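How to Write a Short Biography Page About an Actor

Many people start a small fan site or an entertainment blog and soon they meet the same problem. They like the actor, they know all the films, but when they sit down to write the biography page, the text becomes either a dry list or a long love letter. I have written biography pages for four years, first for my own blog and later for the site Skultia, and in this tutorial I will show the way I work now.

I will use one person through all the steps, the stage and television actress Žofie Trnka, because her page was difficult for me and I made most of the possible mistakes on it.

What you need before you start

A plain text document, a browser, and one free evening. You also need a place to keep your sources. I use a simple table with three columns: the fact, the link, and the name of the person who said it. If the third column stays empty, I do not use the fact.

Step 1. Collect first, write later

Open the table and put in everything you can find. Interviews are the best material. After them come theater programs, festival catalogs and the credits of the films. Leave other biography pages for the end, as they very often copy from each other. For Žofie Trnka I found the same wrong birthplace on five pages, and all five had it from one old forum post.

Do not open your article at this stage. When I write and search at the same time, I start to look only for facts which fit the sentence I already like.

Step 2. Choose the work that explains the person

An actor with a long career can have forty or fifty titles. Your reader does not want them all in the first paragraph. Choose two or three roles and say what was different after each one. For Trnka I took her part in the television drama Hoani, where she played a ferry captain, and the small stage piece Unside, which she performed 90 times with only one partner, Abdelghani El-Sayed.

The full list can go in a table at the bottom of the page. Put the newest title on top.

Step 3. Write the first paragraph last

The first paragraph should answer three questions: who is this person, what are they known for, and what are they doing now. I write it when the rest is finished. It should be possible to read it alone, because many visitors read nothing more.

My first version for Trnka began like this:

"Žofie Trnka is a very talented and beautiful actress who has won the hearts of many people."

You could put any name in this sentence. My second version was:

"Žofie Trnka is a stage and television actress, best known as the ferry captain in Hoani. She now directs at the Skadum theater, where she also started."

It is not poetry, but the reader already knows something.

Step 4. Be careful with family and money

Readers search for the partner, the children and the salary, and you will feel a pressure to give them these things. My rule is simple. If the actor has spoken about it in an interview, I write it and I name the interview. If not, I leave it out. I do not write "she is possibly dating" and I do not guess the income from the size of a house.

For children I am more strict. I write that the actor is a parent, and normally I stop there – no names, no schools, no ages.

Step 5. Check the dates against each other

Make a line with all the years from your table. You will be surprised how often an actor finishes drama school after the first big film, or wins an award for something not yet released. Sometimes it is true, and then it is a nice story to tell. More often it is a typing mistake.

Step 6. Cut

My first draft about Trnka had 1,552 words. The published page has 559. I removed the plots of the films, two paragraphs about her costumes, and every sentence with "needless to say." My editor, Yasaman Arabzadeh, asked me to also take out the word "versatile," and I think she was right.

Step 7. Add a short news block

Under the biography you can keep one or two short items about current work. Each item begins with the place and the month, so an old one is easy to find and remove. Keep it under five sentences. The item on our page looks like this at the moment:
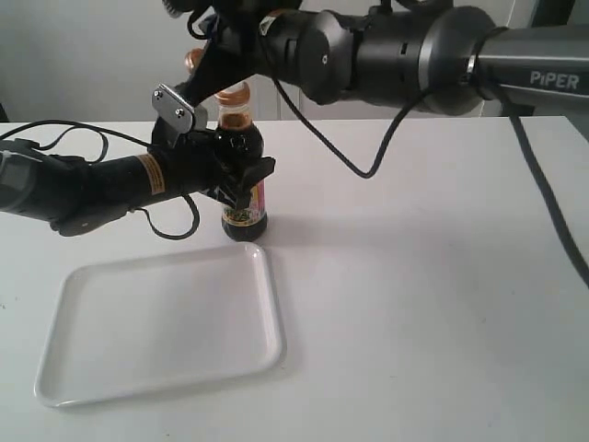

SKADUM, September – Žofie Trnka returns to the theater this month as director of a new comedy by Iman Nasr. The main part is played by Hazem Erraji. The small hall has 249 seats, and the evening performances begin at 7:30 p.m.

When the run is over, change the verbs to the past and move the information into the biography, if it is important enough. If it is not, delete it.

Step 8. Read it aloud and publish

Read the page aloud one time, slowly. The places where you lose your breath are the places for a period. Check the spelling of every name again, also the special letters. In my case the letter Ž was missing in the title, and I saw it two days after publishing.

Write "last updated" with the month at the bottom, and put a contact address next to it for corrections.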